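What to know before you replace your office chairs

By Selma Vlachou
Feb 8, 2022

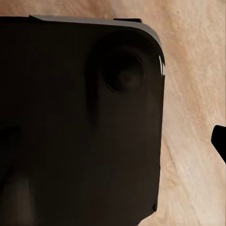

The lease on our second floor runs out in September, and with the move coming up we have had a lot of questions about furniture, mostly about chairs. Members at the Zurkmont building are in the same position. I spent part of the winter going through the options with the people at Angelovski who handled the last order, and these are the points I would pass on to anyone with a small office and a limited budget.

Start with what you have. We went through our chairs one by one and found that 14 of them needed only a new gas cylinder or a set of casters. A cylinder can be changed in a few minutes with a pipe wrench and a rubber mallet. Casters pull straight out on most models, but check the stem size before you order, as older chairs often use a thinner one. Seat foam is harder. Once it has gone flat the chair is usually finished, unless the maker still sells the seat as a separate part.

Next, think about who sits where and for how long. A chair used all day at a desk should let you set the seat height, the back height and the armrests. A chair in a meeting room does not need any of that, and people tend to break the levers on shared chairs anyway. We had been buying the same model for every room. Splitting the order in two brought our quote down to $2,244, delivery included, for the desk chairs and the meeting room set together.

Seat depth gets overlooked. When you sit all the way back there should be a gap of two or three fingers between the edge of the seat and the back of your knee. Shorter staff members had been sitting forward to get their feet flat and losing the back support completely. A footrest helps, but a seat that slides is better. Two of the models we tried had this and they were not the most expensive ones.

Mesh or fabric is mostly a matter of taste. Mesh is cooler in summer. Fabric is easier to repair and quieter - mesh backs on cheaper frames can creak after a year or so. The Vason office on the first floor went with mesh and is happy with it. We chose fabric in a dark color that hides coffee.

Ask for a trial. Angelovski let us keep three chairs for 30 days, and we moved them from desk to desk with a sheet of paper taped to the back for comments. The chair that felt best in the showroom came in last. It had a firm ridge under the thighs that you only notice after lunch.

Read the warranty before you sign. Some cover the frame for many years but the cylinder and armrests for only one, and those are the parts that fail. Look for the weight rating too. Many standard chairs are rated to 300 pounds or less, and you may need a different model for some of your staff. Ask everyone privately what they need before the order goes in.

As for the old chairs, the reuse center takes anything that still holds its height and has no torn upholstery. They will not collect, so you need a van. Broken chairs can go to the metal yard if you strip off the seat and back first, and the bases are worth a little money.

If you want to share a delivery with us, send me your numbers through the Isivix members' page. The supplier charges one flat fee per drop, so two or three offices on the same truck would all pay less. I also have the comment sheets from the trial and can send copies to anyone who wants them.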